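件名: Re: [swai-ml] 折りたたみ動作の区間分けについて(開口幅だけで足りるか)

皆様

Rukton の Calimlim です。返信が遅くなり、申し訳ありません。Langat さんの質問は先週から何度か読み直しました。短く答えると誤解を生むように思いましたので、少し長く書きます。日本語で不自然なところがありましたら、遠慮なく直してください。

先に元の質問を引用します。

> Wafula Langat です。
>
> Swai の区間分けスクリプトを読んでいます。今の版は、左右のグリッパの開口幅の時系列だけを見て、「接近」「把持」「移動」「解放」の四つに分けていると理解しました。
>
> タオルではこれで問題がないのですが、ズボンの折りたたみに使うと、把持の開始が早く出たり、逆に一つの把持が細かく割れたりします。しきい値を変えてみましたが、一方を直すと他方が悪くなります。
>
> 質問は二つです。
>
> 1. 開口幅のほかに、手首の姿勢も入れるべきでしょうか。
> 2. 区間分けが悪い実演は、学習から外したほうがよいのでしょうか。それとも数を優先して残すべきでしょうか。
>
> Pemmont の方では残す方針と聞きましたが、理由が書かれた文書を見つけられませんでした。

## 1. 手首の姿勢を入れるかどうか

私の答えは「入れるべきですが、左右それぞれの姿勢を別々に入れるより、二つのグリッパの相対姿勢を入れるほうがよい」です。

ズボンの裾をつまむとき、人はすぐに指を閉じません。指を開いたまま裾の近くまで行き、片方の指先を布に軽く当てて、位置を確かめてから閉じます。この「当てる」時間の長さは、人によって、また布によって大きく違います。開口幅の信号には、この間ほとんど変化が出ません。出るとしても、手の震えのような小さい変化です。現在のスクリプトはその小さい変化を拾ってしまいます。Langat さんの見た「早すぎる把持」は、多くがこれだと思います。

もう一つの問題は、裾が折り返されている場合です。布が何枚も重なっていて厚いので、指を閉じても開口幅が十分に小さくなりません。そのため「閉じた」と判定されず、つかみ直しをするたびに区間が割れます。タオルでこの問題が出なかったのは、端の厚さがほとんど一定だからだと考えています。

そこで、開口幅の代わりに次の量を使いました。

- 左グリッパから見た右グリッパの位置と向き(相対姿勢)
- その相対姿勢の変化の速さ
- 左右の開口幅の変化の速さ(絶対値は使いません)

両手が布を持って一緒に動いている間は、相対姿勢はゆっくりとしか変わりません。布が間にあるので、二つの手は互いに縛られているからです。反対に、片手だけが布から離れてつかみ直しに行くときは、相対姿勢が速く変わります。この差は、開口幅の差よりもずっとはっきりしています。計算も簡単で、新しいセンサは要りません。

ただし、片手が布を押さえて止まり、もう一方の手が布をなでて伸ばす動作は、この方法では「離れた」と区別できません。Bakari Makori さんが最初に指摘してくれた点で、私はまだ良い解決を持っていません。今は、なでる動作を独立した区間として扱い、モデルには「その他」として渡しています。少し乱暴な処理だと自分でも思います。

## 2. 実演を外すかどうか

これについては、実際に比べた結果がありますので、そのまま報告します。

使ったのは Flostwood のうち、ズボンの折りたたみの実演 173 本です。すべて手持ちのグリッパを両手に一つずつ持って、寝室のベッドの上で折ったものに限りました。机の上で折ったものは、布の沈み方が違いますので混ぜていません。

新しい区間分けと、Adhiambo Makori さんが手で付けた境界とを比べて、境界が一つでも大きくずれた実演を「不一致」と呼ぶことにします。不一致は 49 本ありました。正直に言って、期待していたよりも多い数です。

この 49 本の扱いを変えて、三つの条件で学習しました。

| 条件 | 学習に使った実演 | 区間の境界 |
|---|---|---|
| A | 全部 | 自動のまま |
| B | 不一致を除く | 自動のまま |
| C | 全部 | 不一致のものだけ手で修正 |

評価は各条件で 8 回ずつ、同じズボン、同じ初期の置き方で行いました。成功の定義は、裾が腰の線にそろって重なり、途中で人が触らないこと、です。

結果は、C が最も良く、失敗は 2 回でした。A と B は C より失敗が多く、その二つの間には、はっきりした差を言えませんでした。回数が少ないので、A と B の順番について何かを主張するつもりはありません。

失敗の中身のほうが、私には参考になりました。

- A の失敗は、裾の手前で指を閉じてしまうものが中心でした。早すぎる把持の境界を、そのまま学んだように見えます。
- B の失敗は、裾の位置がずれたときに起きました。一度つかみそこなうと、やり直しの動作が出ず、何もつかんでいないまま次の折りに進みます。
- C の失敗は二つとも、左手が布を引きすぎて、裾が折り目から外れたものでした。境界の問題とは別の原因だと思います。

B については、後から 49 本を見直して理由が分かりました。不一致になった実演には、つかみ直しを含むものが多いのです。区間分けが難しい実演を外すと、つかみ直しの見本まで一緒に捨てることになります。ですから、Langat さんの二番目の質問への私の答えは、「残してください。ただし境界を手で直す時間があるなら、直してから残してください」になります。

Pemmont の方針の理由については、私も文書を見たことがありません。Nassoro Magesa さんがこのリストを読んでいると思いますので、もし古いメモなどがあれば教えていただけると助かります。

## 3. 手で直すときの注意

境界を手で直す作業は、思ったより判断に迷います。Adhiambo さんと私とで同じ実演に別々に印を付けたところ、把持の開始の位置がよくずれました。話し合って分かったのは、二人が別のものを「開始」と呼んでいたことです。Adhiambo さんは指先が布に触れた時点を、私は指が閉じ始めた時点を選んでいました。

どちらも間違いとは言えませんが、混ざるのは困ります。今は次のように決めています。

- 把持の開始は、指が閉じ始める時点とする。
- 指先が布に触れているが閉じていない間は、まだ「接近」に含める。
- つかみ直しは、指が完全に開かなくても、布が指から離れたら新しい把持として数える。
- 布が離れたかどうかが映像で分からないときは、相対姿勢の速さのグラフを見て決め、注釈欄に `unsure` と書く。

最後の項目は、上の 49 本を直している途中で追加しました。それより前に直したものには `unsure` が付いていませんので、比較に使う方は注意してください。時間があれば付け直しますが、約束はできません。

触れている間を「接近」に含めることには、反対の意見もあると思います。触れた後は、視覚よりも接触が大事な情報になるはずで、本来は別の区間にしたほうがきれいです。しかし私たちの指には力のセンサがなく、触れた瞬間を映像だけで決めるのは難しいです。決められない境界を増やすよりは、ないほうがよいと判断しました。

## 4. カメラの見え方について

グリッパに付けたカメラは広角で、端のほうでは直線が曲がって見えます。相対姿勢の推定には歪みの補正をした画像を使い、学習には補正をしない画像をそのまま使いました。初めは両方とも補正していたのですが、補正すると端が切れて、もう一方のグリッパが視野から出てしまうことがあります。両手の関係を学ばせたいのに、片方の手が見えないのでは意味が薄くなります。

それから、部屋の背景については何も消していません。箪笥やカーテンや花柄の寝具があると、モデルが背景を覚えるのではないかと心配する人がいます。私も心配していますが、背景を消した画像での比較をまだしていませんので、今の時点で言えることはありません。花柄のシーツの上では、布の境界を切り出す処理がときどき柄をズボンの一部と間違えます。区間分けはこの処理を使わないので影響を受けませんが、成功の自動判定に使おうと考えている方は、先に確認したほうがよいです。

## 5. お願い

スクリプトは Swai の `relpose-seg` という枝に置きました。使い方は以前とほとんど同じで、次のように呼びます。

```
python segment.py --mode relpose --input demos/ --out segments/
```

`--mode width` とすれば、今までの動作に戻ります。既定の値はまだ変えていません。反対がなければ、六月のうちに既定を `relpose` に変えたいと思っています。

Langat さんには、できれば手元のズボンのデータで一度試していただきたいです。特に、厚い生地のものと、裾を大きく折り返したものでの結果を知りたいです。私のデータでは、柔らかい生地のものに偏っています。うまく分かれなかった実演があれば、番号だけでも送ってください。こちらで境界を見てみます。

もう一つ、手で直すときに参照する静止画を、規則の文書に一枚ずつ付けることにしました。「接近」の項には、裾の折り返しの近くで指がまだ開いている次の一枚を使う予定です。
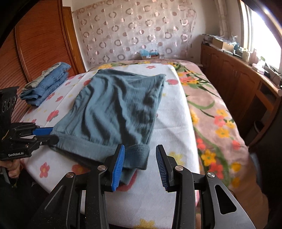 規則の文書の下書きは、同じ枝の `docs/` に入れてあります。日本語版は私が書きましたので、用語の間違いがあるかもしれません。「把持」と「つかみ」が混ざっているところは、後で「把持」にそろえます。

どうぞよろしくお願いいたします。

Lovely Calimlim
Rukton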